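Can a Machine Do the Chores Yet? A Conversation With Jaanus Kivi

Last updated: July

The question put most often to the household automation group at Coveteo is a simple one. Visitors want to know when a machine will be able to work in a kitchen. Jaanus Kivi, who has led the group since it moved to its present quarters in Callville, has learned to answer with a question of his own.

"I ask them which job they mean," he said. "If they say 'cooking,' I ask again. Cooking is a hundred jobs, and a machine may be quite good at one and hopeless at the next."

The group's current work concerns steamed buns. The task was selected during planning for the Drambridge program, under which Coveteo studies ordinary chores in homes and small food shops. A two-armed robot is asked to take the lid off an electric steamer, set it aside, and move the buns to a plate. Mr. Kivi said the choice was made with some care.

"A bun is soft, it is round, and it marks easily," he said. "The lid is glass. The pot is steel on the inside and it shines, and shiny surfaces are hard for a camera to judge. You have most of the difficulties of a kitchen on one small table."

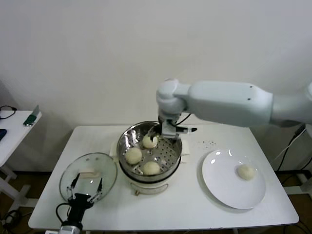

Moving buns from steamer to plate, Callville.

The program has logged 2,758 attempts at the task to date. Mr. Kivi declined to give a single success rate, saying that such a number would mean little without a full account of the conditions. He was willing to describe the failures in general terms. The most common is a grip that closes too high on the bun and slips off the top. Another is a grip that closes too hard.

"We had a long stretch in which the robot delivered every bun, and every bun had two dents in it," he said. "On paper those were successes. A customer in a bakery would not have agreed."

The group now scores each bun for damage as well as for delivery. A bun that arrives torn is counted as a failure, and one that arrives dented is set apart for review. Mr. Kivi regards the change in scoring as more useful than any change made to the equipment during the same period.

Asked about speed, he was direct. A person can empty a small steamer in a few seconds. The robot's best complete run, from closed lid to last bun, took 53 seconds, and most runs take considerably longer. He does not consider this the main obstacle.

"In a home, slow is acceptable if you can leave the room," he said. "The trouble is that you cannot leave the room yet. Someone from my staff is within reach of the stop button at all times."

The lid has received nearly as much attention as the food. It must be lifted by a small knob, carried clear of the pot, and put down on the table without a knock.

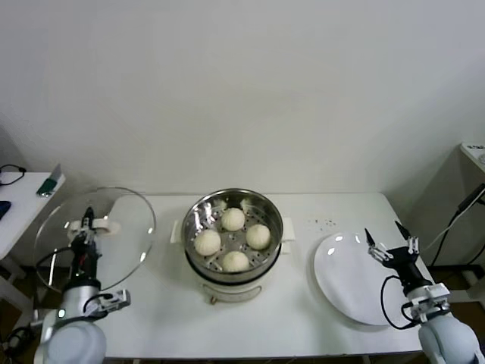
Mr. Kivi said that early plans treated the two arms as separate workers, each with its own list of steps. That approach was dropped after 3 months. The arms are now trained together, and one is expected to wait when the other needs space.

"People do this without thinking," he said. "You move your left hand out of the way of your right hand. We had to teach it as a skill of its own, and it took longer than teaching the grip."

The group has also begun discussions with Kļaviņa, a bakery firm that operates 5 shops, regarding a trial behind the counter. No agreement has been signed. Mr. Kivi said the firm's managers had raised practical points that his own engineers had overlooked, among them how the grippers would be washed and who would be responsible for washing them.

"Cleaning is a large part of any job with food," he said. "Our robot does not clean anything at present, including itself. A shop assistant who could not wipe a table would not be kept on for very long."

On the wider question, Mr. Kivi was cautious. He expects that machines will first be accepted for single, repeated tasks at a fixed station, where the pot, the plate, and the table stay the same from one day to the next. Shops meet that condition more often than homes do. He was less willing to speak about a general household helper, and he asked that no year be attached to his name.

He did offer one test that he applies himself. "When I come in at 7 in the morning and the steamer has been swapped for a different model, I want to see the robot carry on," he said. "Last month we tried that. It reached for the lid in the place where the old knob used to be, and it closed on air."

The group intends to repeat the trial with several steamers and a wider choice of plates before its next internal review.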